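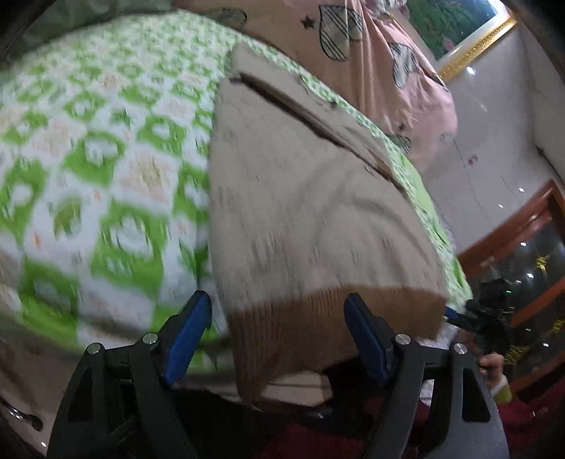 Orsolya Orbán

Reading time: 2 minutes
Print | E-mail

Notes for the budgeting talk. Speak slowly, the back row has had lunch.

Open with the jumper. Beige, knitted, brown ribbed hem, folded and held between two blue pads. Let them look at it. Ask what it costs to pick up a jumper. Wait for someone to say "nothing".

Then the quote from Trustel. Read the total aloud and drink some water.

What we forgot in the first budget:
- pads. They wear. We put down 2 spare sets and Ákos laughed at me.
- hand-held grippers come before any arm. Buy those first, spend March with them, then argue about arms.
- people's hours. 305 of them, none in the plan. Veronika found them in June.
- bedding. Patterned, plain, thick, thin. Finance queried the hearts. Keep the receipts.

Slide on Cliltwood: skip if running late. They leased, we bought, both of us are cross.

Main point, say it twice: price the work before the machine. A knitted thing bends where it likes, and the brochure was photographed with a box.

Keep 50 per cent of the second year unspent. Krisztina will object from the floor. Let her, she's usually right about leasing.

Questions. If asked about Simon, say delivery is expected.

Related items
Leasing or buying: the Tikdale figures
Spare parts, a sad history
Judit Hegedűs on service contracts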